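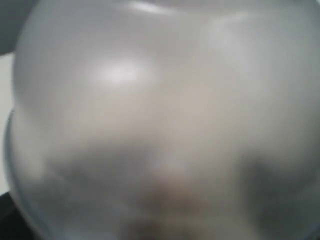
Frosted plastic, very close up.

August, 4.40 pm. Sourdough starter trials, jar 7

Bellini has sulked since lunch. Fed it 166 g of the Hevville wholemeal at 9 and it rose 13 mm, then thought better of it. The Fluvau white, same water, same shelf, went over the top of its jar and into the drawer with the good scissors. I have moved the scissors.

The shelf thermometer says 24, the wall one says 21. I believe whichever suits the result.

Acid smell stronger in the wholemeal, somewhere between pear drops and a gym bag. Whoever wrote "pleasant" against it on the last page, please see a doctor.

Baked one 700 g loaf from the white. Good crust, big hole under it where a mouse could rent. Shaping fault, mine. Ate the evidence with butter.

Tomorrow: feed both at 8, drop the wholemeal to half the water, and stop lifting the lids to look. Rye still not ordered. Scales need a new battery, they drift after ten minutes and so do I.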